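Workshop tips: when the gripper meets the filing cabinet lock

Howard Yeoman, Feb 27, 2022

Every maker's brochure has a gripper picking up an egg. I have yet to see one with a key stuck in a cheap cabinet lock, and that is the sort of job that goes wrong.

Ours went wrong in August. The old Wullov pair was turning a key in a drawer, the fingers slid round the head, and whoever was holding it squeezed harder. The shank bent at 17 degrees and we spent 70 pounds on a locksmith. The Pearce leaflet calls this "user error". I call it a smooth finger on a smooth key.

A few things I'd do before trusting any of them near a lock:

Try the lock by hand first. If it's stiff for you it will be worse for a gripper. A puff of graphite, work the key a few times, wipe off the extra. No cooking oil, please.

Wipe the finger pads with a damp cloth and let them dry. Sollness sell a special cleaner at 11 pounds a bottle. I tried it against washing-up liquid and couldn't tell which was which.

Line the key up before you turn. You feel very little through a gripper, so a key that's only halfway in seems much like one that's home. Most of the bent ones I've been handed were turned too soon.

Stop at the first slip. Let go, back off, take hold again. Squeezing harder is how ours got bent.

Keep cables out of the drawer's path. The Fatmont manual gives this one line, on page 30, after all the nice diagrams. A drawer shut on a cable will pull the whole thing out of your hand.

Keep the spare key somewhere other than the drawer it opens. I wish I were joking.

As for the claim that the newer fingers "never slip", I'll believe it when I've seen a winter's worth of keys.

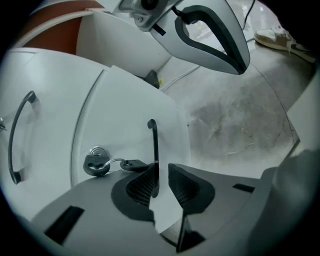
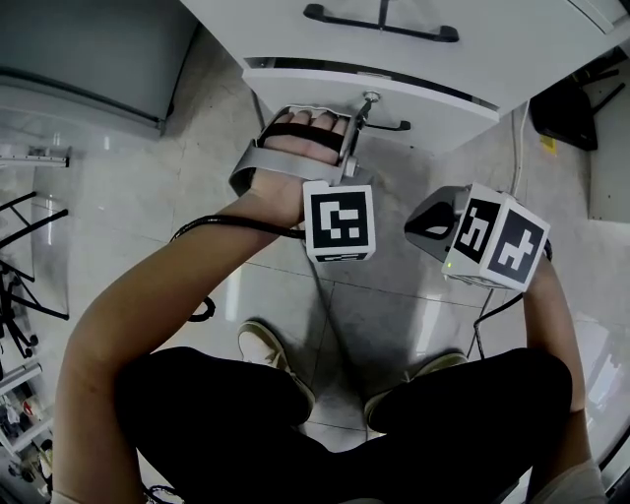
Grippers at a white cabinet: the padlock and its key in the first picture, the small silver lock in the second.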